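Flaltcombe gripper

The Flaltcombe gripper is a hand-held two-fingered gripper built by Prasert Chaiyaporn and Theerawat Boonchu in the shared workshop at Ludska. It is held in the fist like a large and rather serious pair of salad tongs, and is used to record a person picking things up so that a robot arm might later be persuaded to do the same. It is made in pairs, one for each hand. The arm for which it was intended has been under construction for longer than the gripper has, and the article on it remains short.

Background

Chaiyaporn and Boonchu began work in July, after giving up on steering a second-hand arm with a games controller. Their workshop diary records that the arm could be made to reach a mug, or to close its fingers, but seldom in that order. The plan was dropped in favour of cutting out the arm altogether: a person would do the job with the gripper, a wide-angle camera on the gripper would watch, and the recordings would be fed to a program called Cividus, which Boonchu had been writing in the evenings.

The name comes from the lane behind the workshop. An earlier name, Thongsuk, was given to a version with a spring-loaded trigger and survives on several parts bins.

Design

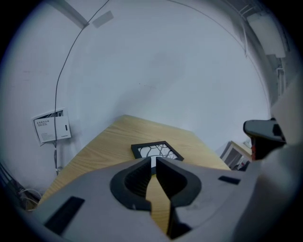
4 min read

The body is a broad shell of light grey plastic with a flat top, into which black rectangular slots are cut. Two black fingers stand at its centre and face each other across a narrow gap. Their inner faces are ribbed or grooved, a feature which took up eleven pages of the diary and most of one friendship, since repaired. Chaiyaporn favoured deep ribs for grip. Boonchu favoured shallow ones, on the grounds that deep ribs collected crumbs, and the workshop is also where people eat lunch.

The shell has been through several revisions. The first was too narrow for Chaiyaporn's hand and the second too wide for anyone's. The third is the one in use, and its drawings are kept on the workshop's shared drive under a file name that includes the word "final" twice.

Materials for the pair came to 3,445 baht, not counting a roll of plastic that was left out in the rainy season and had to be written off. Chaiyaporn's accounts list the roll separately, under "weather".

The camera sees nearly everything in front of the fingers and bends most of it. Table edges come out slanted and walls bulge. Cividus is meant to straighten all this out, and does so with varying enthusiasm.

The picture frame task

The best-known task in the Flaltcombe collection involves a small picture frame lying flat on a wooden table. The frame has a thick dark border and a white panel covered in black branching lines, which visitors have taken for cracks, cells, twigs and, in one case, a map of the local bus routes. It was chosen after mugs proved too easy for a person and too hard for Cividus. A flat object with a low edge asks more of the fingers, which must come in at an angle and close on very little.
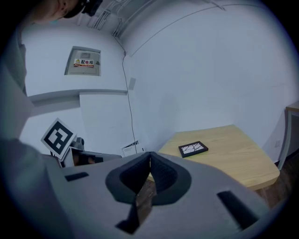
The frame on the table, with the fingers facing it.

The target set in the diary was 500 recordings. This was raised to 800 when Cividus confused the frame with the table, and then to 3,000, a figure Boonchu is thought to have written down late at night. Recording is dull work and the diary says so in both men's handwriting. Entries from this period deal chiefly with sore wrists, the height of the table and whose turn it was.

Two-handed use

Using both grippers at once is harder than using one, as the wearer of the idea soon finds. The shells are bulky, and they knock together over small objects. To keep track of which is where, a white cube printed with black square markers is fixed to each gripper. The cubes are read by a second camera looking down from head height.

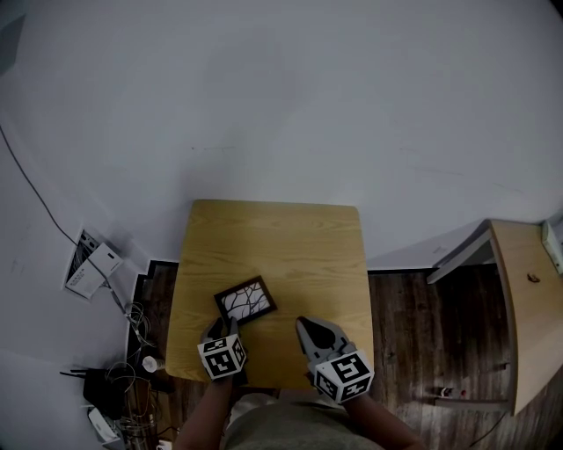
Both grippers at the table, with their marker cubes.

The workshop's notes advise holding the cubes so that the printed faces stay in view, and keeping sleeves and hair away from them. They also advise short sessions. An early attempt to pass the frame from one gripper to the other is described in a single word, which the diary's owners have asked not to have quoted.

Reception

A write-up appeared on the workshop's website on Oct 19, 2021, and drew a small number of comments, the longest of them concerning the font. Two other home builders have since asked for the drawings. One used them to make a litter picker, and reports that it works very well.

See also

Thongsuk (trigger mechanism)
Cividus
Ludska shared workshop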